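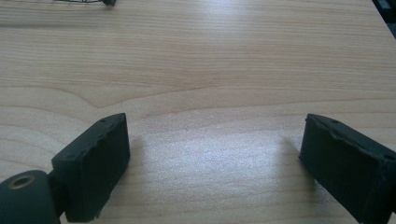 *Fig. 1. Grain on a pale wooden tabletop, with glare across the lower middle.*

## Reading a wooden surface

Handout 2, Villow furniture care course, May 2024

Look at the grain before you clean or finish a table. In Fig. 1 most of the lines are fine and run across the width. Left of centre they bend into a shallow arch. Work along the straight lines and carry on through the arch in the same direction – don't try to follow the curve with the cloth.

Glare hides grain. Move your head or the lamp until the lines come back, then mark any dull or rough spots on your sheet.

**Practical (30 minutes, in pairs)**

- Dust the top with a dry cloth.
- Sketch the grain, with an arrow for its main direction.
- Wipe on a thin coat of Erkar oil and leave it for 17 minutes.
- Buff with a clean cloth – along the grain again.

Lay oily cloths flat outside to dry. Do not bunch them up or put them in the bin, as they can catch fire.

Reading for next time: the Prerulum notes on water marks, first 2 pages.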